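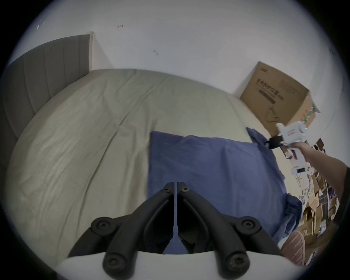
Hello all, and welcome to the late summer round-up from the yard. I've just got back from two nights in a lay-by outside Poven, so forgive me if this rambles a bit, but I wanted to get something down about overnight parking while I'm still cross enough to write it!

Most of you will know that the lorry park on the Atico estate closed its gates in January. It wasn't up to much (one shower, and a tea machine that took your money and thought about it) but it was flat and lit, and you could get an artic in without folding your mirrors. The landowner wants it for warehousing, and I can see why, the rents being what they are. The trouble is that everyone who used to park there still has to stop somewhere. The tacho doesn't care who owns the land.

So what's happened is what you'd expect. The lay-bys on the Grurnar road are full by teatime. If you come off the docks after six you've got no chance, and you end up either running on with one eye on the clock or tucking yourself into an industrial estate and hoping the residents don't ring the council. I did the second one last month and had a very polite note under my wiper by morning, asking me to turn my fridge unit off. I had 300 cases of yoghurt on board. I did write back, on the other side of the note, but I doubt it won me any friends.

Bindu Murthy went along to the council's transport evening on our behalf and sent me her notes, which I've been reading over breakfast. The council's own survey found 220 lorries a night looking for a space between the docks and the ring road, and that was on an ordinary night, with no closures and no bad weather. There's a plan for a new site behind the Granström depot, with proper toilets, fencing and a café, but it's been stuck in planning over the access road. The junction as drawn is too tight. Bindu asked whether anyone had tried it with a full-length trailer and was told it had been "modelled", so there we are.

She also asked about prices, bless her, and didn't get a figure. My own view, for what it's worth, is that I don't mind my firm paying for a decent park if I get a hot shower and a gate that shuts. What I object to is paying for a patch of gravel. Shobha Suvarna feels the other way and thinks a basic free site would do more good, especially for the owner-drivers, and she's got a point. We argued about it for most of the way down the phone from Poven (hands-free, before anyone writes in).

Comments on the access road have to be in by 20th August. You don't need to write an essay. Say what you drive, how often you come through overnight and where you end up stopping now. If you've had diesel pinched or curtains slashed, put that in as well, with the crime number if you kept it. Deepak Nautiyal has offered to help anyone who'd sooner say it out loud than type it, and he's in the office most mornings until the post goes. There's a petition too, which had more than 1,000 names on it when I last looked, but Bindu says separate letters carry more weight.

A couple of smaller things while I've got you. Hannelore Ruchti has been caught out by the new weight limit on the back road past the quarry, and asks me to warn you that the sign is behind a tree if you're coming from the north. She had to reverse a very long way. The other route adds a few miles, but it's a nice wide road and there's a van doing bacon rolls at the top of the hill, so I've stopped complaining.

Parvathi Pai is collecting old paper maps and delivery notes for the display in the canteen, the older and tattier the better. I've given her my dad's road atlas, with all his pencil marks for the low bridges still in it. She'd like anything from before the bypass, and promises you'll get it back.

I'm off north again tomorrow with a load of tiles. If anyone knows a spot past Grurnar that still has room after seven, leave me a message at the office and I'll keep it to myself, or at least try to.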